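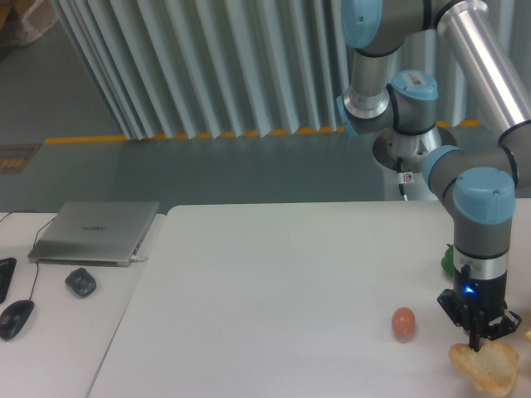 Week 4: Learning to grasp from demonstrations

Handout, Mabaso Robotics Course. Monday, August 2, 2021

Search this site Go

The Gurngate study asks how many demonstrations a six-axis arm with a two-finger gripper needs before it can pick up everyday items from a table. Food is included on purpose. A slice of toast is flat and breaks easily, so the approach height matters more than it does for a rounded object.

Method. An operator guided the arm through each pick, and joint angles and gripper state were logged. The full set has 2386 demonstrations. The policy was trained on random subsets, the smallest with 1000, and tested on items placed in new positions.

Result. With the smallest subset the arm picked up around 80 percent of rounded items. Flat items did worse at every size. Most failures came from closing the fingers too high. Adding more rounded items to the training data did not help with the flat ones.

For discussion: would a force reading at the wrist fix the height error? Compare the Tascombe paper from the April reading list, which used camera input only.

This site uses cookies. Accept Settings

Galindale course pages | Contact | Back to top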